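Zesodville Allotment and Gardens Association
Minutes of the meeting held on 24 May 2023

Chair: Ghislain Lévesque

1. Minutes of the previous meeting
Approved with one correction: the gate on the Lenel side is to be repainted, not replaced.

2. Water supply
The standpipe near plot 45 continues to leak. Two quotations were received. It was resolved to accept the lower, at 400 pounds, with work to be completed before the summer show. Members are reminded that hosepipes must not be left unattended — this applies to evening watering as well.

3. Vacant plots
Of the 148 plots, 9 are at present unlet. Letters have been sent to those at the head of the waiting list. Half plots will be offered on the Bouchard field only.

4. Compost and bonfires
The request from the Irno Lane tenants for a second compost bay was agreed in principle. Bonfires remain prohibited until October.

5. Summer show
Entry forms are to be returned to the Chair. The classes for onions and sweet peas are unchanged. Tables will be laid out as last year.

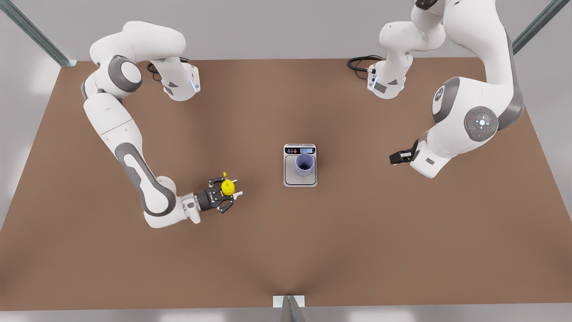
6. Any other business
A member asked whether hens might be kept on the lower plots. Deferred to the next meeting.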